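From the Studio: Getting Your Pictures Off Your Phone and Onto Something

Hello again from Clillton, where the heat in the back office has two settings and both of them are wrong. January is my quiet month. The weddings have dried up until spring, the holiday card orders are gone, and I get to do the thing I never do the rest of the year, which is sit down with my own family's photos.

I do this for a living, mind you. I've been shooting families, graduations and the occasional very nervous engagement for most of my adult life. And when my sister asked me over Christmas for a picture of our dad on the dock at the lake, the good one, the one where he's laughing at the dog, I could not find it. I knew I had it. I could have drawn it for you! It took me two evenings and three old hard drives, and one of those drives made a noise like a coffee grinder before it finally coughed up the folder.

So this month's item is a bit of a nag, and I'm nagging myself as much as anybody. I want you to pick some pictures and print them.

I'm talking about the ordinary ones here. The ones from the session you paid me for are fine, I keep copies and you know where I live. I mean the 645 pictures on your phone from last summer that you scroll past while you're looking for a screenshot of a parking receipt.

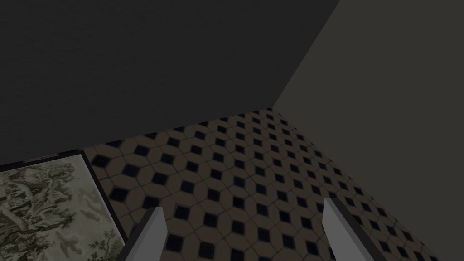

The way I've started doing it is by the month. I open January, and I let myself keep ten. If a month had a birthday or a trip in it, I'm allowed to cheat and go to fifteen (I cheat nearly every time). Ten a month gets you to a book of a sensible size by the end of the year, something you can hold in your lap without cutting off the blood to your knees. I tried doing it the other way, going through the whole year at once and starring my favorites, and I ended up with hundreds of stars and a headache.

Go fast on the first pass. If you stop on a picture, keep it. If you have to talk yourself into it, let it go by. You'll be surprised how many of the technically good ones you skip and how many blurry ones you can't bear to lose. I have one of my nephew running out of a sprinkler where you can't make out a single feature on his face, and it's going in the book on a full page.

Rhonda Sandhu, who many of you met at the fall mini sessions (she was the one with the bag of clothespins), told me she does hers in the car at school pickup. She gets there early for the parking anyway, and she picks for those few minutes and then puts the phone away when the bell goes. She finished a whole year before Thanksgiving. I was a little bit jealous, I'll admit.

Now, paper. I get asked about this more than anything else, and people want me to name one product and be done with it. I'll tell you what I use. For loose prints going to family I order a plain luster finish from Remdale, the four by sixes, and I get them with a white border. The border gives your thumbs somewhere to go. Glossy looks wonderful for the first minute, and then your uncle gets hold of it after eating ribs. For anything going into a frame I go with matte, mostly on account of my own living room, which has a big south window and turns every shiny thing in it into a mirror.

For books I've moved over to Rondeck this past year. Their layflat is heavier than I expected, and the color came back close to what I saw on my screen, which I can't say about everybody I've tried. The covers do scuff if you slide them in and out of a tight shelf, so leave a bit of room. I asked them for a linen cover in dark blue, and it came out more of a navy gray. I've decided I like it. I had decided that before I opened the second box, because there were two boxes. I'd ordered it twice!

A word on size. Everybody wants the twelve by twelve until they see one in person. It's a big book. It doesn't fit in a bag, it doesn't go to Grandma's, and kids can't manage it on their own. My eight by eights get pulled off the shelf all the time and the big one sits there looking important. If it's your wedding, sure, go large, you've earned it. For a regular year of life I'd go small and make more of them.

Captions. Please write captions! Names, place, month. You don't need a paragraph. I've been scanning a shoebox for a client whose grandmother kept everything, and there are 141 prints in it, and 101 of them have not one word on the back. Gorgeous pictures, too, people leaning on cars, somebody holding up a fish, a line of girls in matching coats. Her family has been through them twice, and there are faces in there that will stay strangers. It makes me a bit sad every time I lift one out of the scanner. The ones that do have writing are a joy, even when the writing says something like "Me, fat" with an arrow.

Use a soft pencil or one of those photo-safe pens on the back, and write near the edge. Ballpoint will press right through and leave a ridge on somebody's forehead. If you're doing a book, put the names in as you build it, while you still remember which neighbor's cousin that was.

Walls come up a lot too, and I think we've all gotten a bit precious about them, with the matching frames and the laser level and the paper templates taped up for three weeks while everyone in the house votes. I've done those gallery walls for clients, and they do look terrific. They're also so much work to change that the kids on them stay six years old until they leave for college. For a hallway or a kitchen I'd much sooner see something loose, where you stick things up and move them when you feel like it. Look at that big dark green wall, with its stickers and pictures put up all over the curve of it. You don't need a frame to get going, and a deep color like that green makes a nicer background than the off-white most of us have at home. Use the removable putty, or photo corners if you're careful about your paint, and keep anything precious as a copy with the original put away in a box.
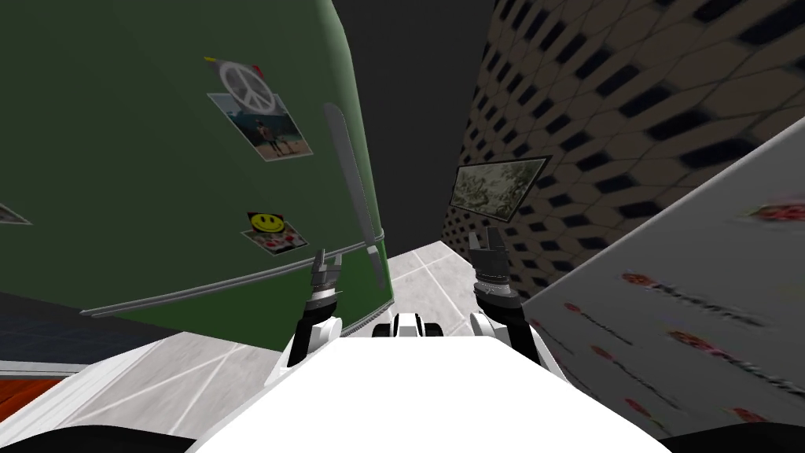 Boxes, then, while I'm on the subject. I keep loose prints standing on edge, like recipe cards, with a slip of cardboard between the years. An acid-free box is worth the few extra dollars. Keep it out of the attic and out of the basement, both of which are terrible for photos, and never mind that that's where every family in America keeps them. A closet shelf in the middle of the house is perfect. It doesn't have to be out of sight, either, and I'm fond of having things up where people walk past them, the way the pictures and stickers are on the rounded green wall there, so long as the negatives and the one-of-a-kind prints are tucked away somewhere dark. I've had a client bring me a stack that had fused into a brick after a damp summer. We got some of them apart with distilled water and a lot of patience. We did not get all of them.

I should say something about backups, and then I'll leave you alone. Ghislain Beaulieu, who fixes my computers and has very firm views, wants everybody to have three copies of everything, with one of them in a different building. I've finally done it. One copy on the studio machine, one on a drive in the desk, and one on a drive at my sister's house, in the drawer with her takeout menus. I swap that one out when I go over for dinner. It's not fancy, but if the roof comes in I still have Dad and the dog.

And the print of that, by the way, is an eight by ten and it's on my fridge, a little crooked. I sent one to my sister and one to our aunt, who called me in tears and then wanted to know why she'd had to wait so long for it. Fair question.

A few bits of studio business. Spring family sessions at Thibodeau open for booking at the end of the month. We'll be out by the old orchard again if the ground isn't too soft, and the evening spots always go first. If you have little ones who fall apart after six, and I know who you are, ask me for a morning.

I'm also running the print drop again. Send me up to 100 pictures from your phone, and I'll straighten the horizons, fix the color on the ones that came out orange under the kitchen lights, and order you a set of four by sixes with borders. You pick them up at the studio or I can mail them. Please don't send me them by text message, they get squashed down to nothing on the way and there's only so much I can do with a picture the size of a postage stamp. The upload link is at the bottom of this email, same as last year, and it takes full-size files.

If you have a shoebox of your own and don't know where to start with it, bring it by. I'm in most mornings until noon, and I'll happily sit and go through a handful with you and tell you which ones need a proper scan and which you can do at home on the flatbed. There's coffee. Wear a sweater.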